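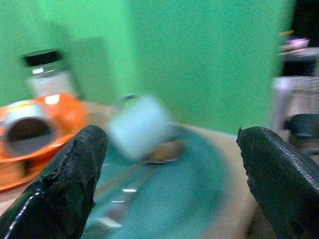

A white cube between the gripper fingers, over the teal plate.

Since December the team at Utgate works with a new set of house rules for arms that share a table with dishes and cups. Tomoyo Ishida wrote the first version after a review of our sessions for the Zutine project, and it has now 13 rules on two pages. Most of them are short. Food and small objects should be placed on a plate, and open drinks are noted in the session log before the arms are switched on. 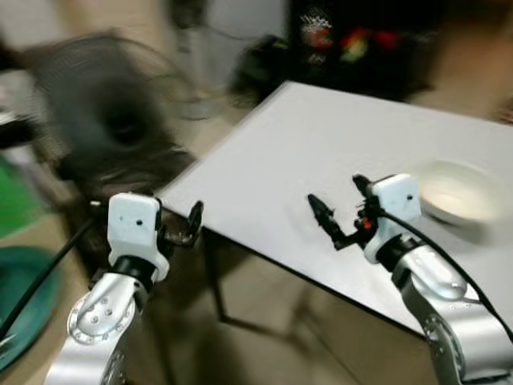 Both arms at the near corner of the table, with the white bowl on the right.

Rule 4 received the most comments. It says that only one arm may hold a dish at one time, and the other must keep its fingers open until the first has released. Colleagues from Sugawara found this too strict for two-handed tasks, so the rule now allows an exception if the operator writes it in the plan.

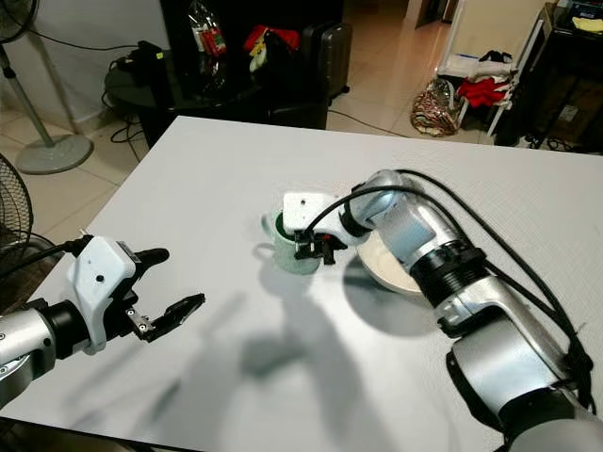

Rule 6 is about cables. They must be checked by hand at the start of each session, along the full length of the arm, and the check is signed. Rurnen will use the same text from next month. Please send corrections to Tomoyo, also small ones about the wording.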